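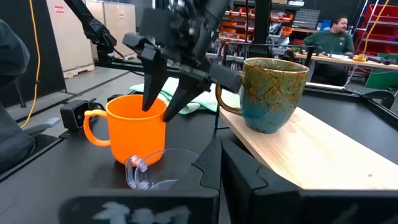

I went back and forth for most of the winter on whether to buy the Klinhom countertop dishwasher, and I read every review I could find, and most of them seemed to be written by people who'd run it once with two plates in it. So I waited. I've had mine since January and it has been on nearly every night, usually after 9 p.m. when I finally give up on the sink, and I think I've got a pretty fair idea of it by now.

First, the space thing. My kitchen is tiny (rental, galley style, one drawer that opens all the way) and the Klinhom takes up pretty much the whole stretch of counter to the left of the stove. I measured before I ordered and I was still surprised when it came out of the box! The door folds down toward you, so you also need clear counter in front of it or an edge it can hang over. I ended up putting it on a Jernby rolling cart, and that was the best thing I did. If you've got a cart already, try it there before you rearrange your whole life.

You can hook it up to the faucet or fill the tank by hand. I do it by hand. It takes 5 liters and comes with a floppy plastic pitcher that holds nowhere near that, so you're going back and forth like you're bailing out a boat. I swapped it for an old iced tea jug with a proper spout. There's a beep when it's full, and the beep is LOUD, and no, you can't turn it off. I looked. I put a bit of tape over the speaker and now it's just a normal beep.

Loading is where I have opinions. The rack is clearly made for plates, and plates come out great, even with dried egg on them. Glasses do fine too, as long as they don't touch. Mugs are fussier. The little fold-down shelf on the right is too low for anything tall, so my big coffee mugs have to go along the bottom, and then there goes half your plate room. Light plastic stuff is the real pain. Anything thin and plastic gets flipped over by the spray and you open the door to find it sitting there full of gray water like a tiny birdbath. I bought a Marton mesh cover (it's sold for baby bottle parts) and I lay that over the plastic cups with a spoon or two on top, and I haven't had a flipped one in weeks.

It has 3 programs I use and a couple I don't. Quick is okay for glasses and breakfast things. Normal is what I run every night. Heavy goes on forever and steams up the window, but it did get burned rice off the bottom of a small pot, so I forgive it. The fruit wash setting I tried once with grapes. They were clean, I guess? I could have rinsed them in a bowl.

Drying is so-so. Open the door a crack when it finishes and the plates will be dry by morning, but plastic stays wet no matter what and you'll be shaking it out over the sink. I keep a towel on the cart.

Noise: it hums, it sloshes, and the drain pump makes a sort of gargle at the end. I can watch TV in the next room with it going. I would not want to sleep next to it in a studio.

On detergent, I started with Mundus tablets cut in half and got a white film on everything dark. Went over to plain powder, a heaped teaspoon, and the film was gone after a few washes. The manual does say a full tablet is fine, but my water is pretty hard and yours may not be, so start small.

Things I don't love: the drain hose is too short, the silverware basket is a joke (forks fall right through the bottom), and the filter needs a scrub every week or it starts to smell like a pond. Oh, and the light inside is blue. Everything you own looks like it's in an aquarium.

Would I buy it again? Yeah, I would. It was more than I wanted to spend, but I used to leave dishes until there wasn't a clean fork in the place, and I don't do that now. If you cook for more than two people, though, save up for something bigger. My sister's family came for the weekend and I was back at the sink with a sponge by lunch.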